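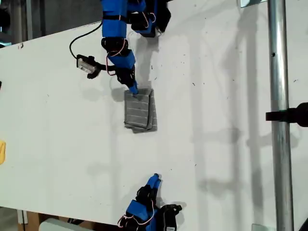
## Ironing shirts vs. folding them for storage

**quillback7**

I have too many button-down shirts and one narrow closet. Right now everything hangs, and it is packed so tight that the shirts come out creased anyway. I'm thinking about folding most of them and keeping them in a dresser. Does anyone here do this with cotton dress shirts, and do you iron before you fold or right before you wear them? I wear one four days a week.

**marl_and_twill**

Iron right before you wear. If you iron first and fold after, you do the work twice, since the fold lines need to be pressed out in the morning anyway. I fold mine straight from the dryer, slightly warm, sleeves back, thirds, done.

**oakline**

Disagree with the above. I iron on Sunday night, fold around a sheet of tissue paper, and the creases are soft enough to hang out in the bathroom during a shower. Folding a wrinkled shirt sets the wrinkles. Once they have been under a pile for a week they take twice the steam.

**marl_and_twill**

Depends on the pile. I never stack more than seven. Past that the ones on the bottom look like they came out of a suitcase.

**quillback7**

My drawers are deep, so I would probably end up with more than seven in a stack. Would filing them upright be better?

**oakline**

Upright is fine for T-shirts. Dress shirt collars get bent that way unless the drawer is exactly the right height. I tried it in a Besumden dresser and every collar had a dent on one side. Went back to flat stacks with the collars alternating, one facing the front and the next facing the back.

**tuckerbag**

Is a folding board worth it? I have a plastic one from Toom and it makes every shirt the same width, but it's too short for anything in a tall size. The tail sticks out and I have to fold it by hand.

**marl_and_twill**

A magazine does the same job. Lay it between the shoulders, fold the sides over it, slide it out.

**pressedflat**

Coming in from the ironing side. What are you using, quillback7? A weak iron makes this question harder than it needs to be. I had an 800 watt travel iron for years and thought cotton was just like that. Then I bought a 2000 watt Birell and a shirt went from 20 minutes to less than half that. If ironing is quick, fold however you like and press in the morning.

**quillback7**

No idea on the watts. It came with the apartment. I'll look at the label tonight.

**oakline**

Wattage mostly tells you how fast it heats back up. Damp cotton matters more. Use a spray bottle, roll the shirt up, wait a while, then iron. My old iron does fine that way.

**pressedflat**

I have done both and I would still take the better iron — rolling up damp shirts the night before is one more chore.

**tuckerbag**

Has anyone used the Pladolora spray? The bottle says no iron needed.

**marl_and_twill**

Tried it. Works on linen blends, left my cotton shirts a little stiff at the cuffs. I went back to water.

**quillback7**

Update: I folded half of them flat, seven to a stack, collars alternating, and left the other half on hangers with some space between them. The hanging ones already look better. I'm going to try the damp roll before I spend money on an iron.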